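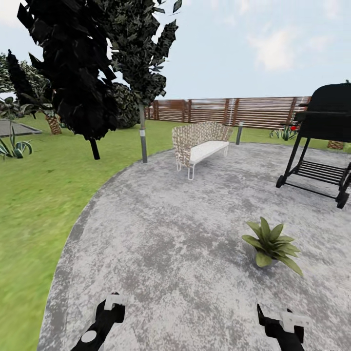
Filed under: Running, Track & Field, Club Notes

I have been grinning at the Parnirby indoor entry list all morning, and my coffee went cold twice. Our little club put four women in the 400 for the opening meet! Last winter we had one, and she was really an 800 runner doing us a favor.

Let me back up, because some of you only read this blog during relay season (I see you, and you're welcome here anyway). Sunero is the club on the east side of the river with the green singlets, and Wumbei is the one with all the money and the good bus. Wumbei has won the women's team title so often that people have stopped bringing it up. They win it in the sprints. They line up three deep in everything from the 60 to the 400, pick up points for fourth and fifth place, and by the time the distance races start the rest of us are running for second.

So when I saw four Sunero names in one event I read the list again to make sure I had the right page. Two of them are juniors who ran the hurdles in July and looked terrific over the last 100 meters, when everybody else was tying up. One is back from a stress fracture and has been doing pool work since the leaves came down. The fourth is brand new to the distance, and I can't wait to see what she does with it. She goes out like the building is on fire. On an outdoor track that might ruin her, but indoors, with the break coming after two turns, getting to the pole first is worth an awful lot.

About that track. If you've never been to Ustix Fieldhouse, the banking is steep and the straights are short, and the lane draw matters more than I'd like it to. Lane one is miserable. You spend the whole first turn fighting your own legs, and then somebody comes flying down off the high side and takes the spot you wanted. I ran a relay leg there years ago from the inside and I still remember the elbow! Five and six are the lanes you want, and those go to the fastest seeds, and the fastest seeds wear Wumbei purple. That's fair enough. They earned the times.

What I'd love to see is Sunero getting two women into the final. I think they can do it. The heats are run on time, with only the section winners through automatically, so a quick early section could pull a couple of ours along with it. If they get two through, the team race is alive going into the mile relay, and our mile relay is good this year. I mean it. The handoffs at the December time trial were clean and the anchor closed hard with no one near her to chase.

Wumbei is still the favorite. I'd put our chances at 30 percent, and my brother-in-law (who coaches middle school and is wrong constantly) says I'm dreaming. We have lunch riding on it.

One practical thing. Parking at the fieldhouse fills up early, and the upper lot is closed for paving, so come over on the shuttle if you can. The bleachers have 70 seats with a proper view of the exchange zone, and I plan to be in one of them well before the first gun. Bring a cushion. Come say hi, I'll be the one in the green hat yelling splits.

Posted 2026-01-07

Contact | Archive | © 2026 Second Turn Blog. All rights reserved. | Back to top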